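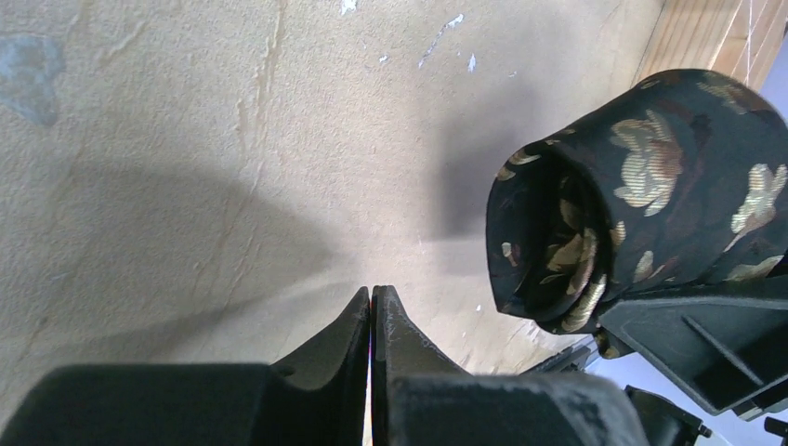
Textured surface, beige

Feltov Residents' Association
Minutes of the General Meeting held on September 1, 2021

Print this page | E-mail this page
Shares: 8 | Comments: 0

1. Opening and apologies

The Chair opened the meeting at the Kotell Hall and confirmed that a quorum was present. Apologies had been received from the representative of the allotment holders and from the parish liaison officer. No interests were declared.

2. Minutes of the previous meeting

The minutes of the July meeting were taken as read. One correction was requested under item 5, where "Upper Pešek Lane" should read "Lower Pešek Lane". Subject to that change the minutes were approved and signed.

3. Matters arising

3.1 Footpath behind the school. The Secretary reported that the landowner had replied to the second letter and did not object to the path being resurfaced, provided that the gate was kept. The Association had asked for this in writing — a reply was awaited.

3.2 Street lamp at the bus shelter. The lamp had been repaired and the item was closed.

3.3 Noise from the delivery yard. Two further complaints had been received. Members noted that early deliveries remained the main difficulty. The Secretary was asked to write to the operator, Pevix, and to request that vehicles should not wait in the lane with engines running.

4. Finance

The accounts to the end of July were presented. The balance stood at 3,000 pounds, of which 300 pounds was held for the winter planting. Hall hire had cost 245 pounds over the period. A member asked whether the insurance premium had been paid and was told that it fell due in the autumn. The accounts were accepted.
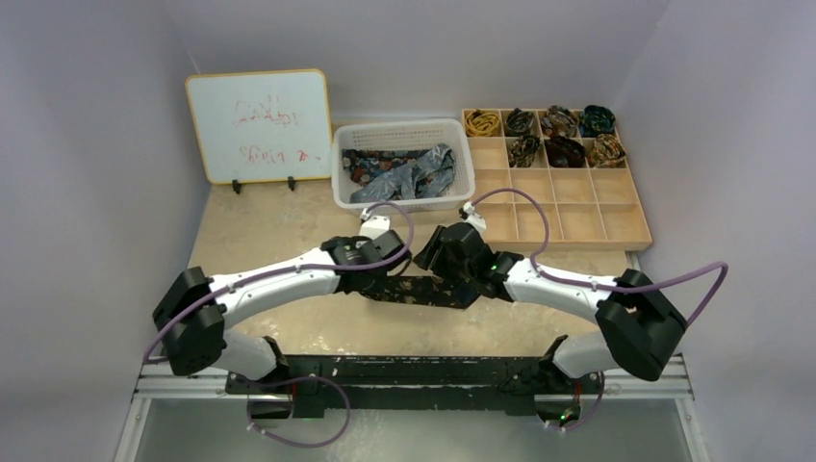
It was further agreed that claims for postage and printing should in future be sent in by the end of each month, with receipts attached. Claims without receipts would be returned.

5. Drainage at Lower Pešek Lane

The meeting considered the state of the ditch on the north side of the lane. Standing water had been reported on several occasions over the summer, and residents at the lower end were concerned about the winter. The district engineer had advised that the culvert was sound but that the ditch had not been cleared to its full depth. A proposal to ask the district to bring the clearance forward was put to the vote and carried. One member asked that the hedge be left alone until the ditch work was complete — this was agreed.

6. Parking at the hall

A draft notice was circulated. Members preferred the shorter wording and asked that the reference to towing be taken out. The revised notice would be put up at both entrances.

7. Any other business

A request to use the green for a plant sale was approved, on condition that the grass be cleared of stalls by dusk. A question about the library van was held over, as the new timetable had not been issued.

8. Next meeting

The date would be set once the hall bookings had been confirmed. The Chair closed the meeting.

Contact the Secretary | © Feltov Residents' Association | Back to top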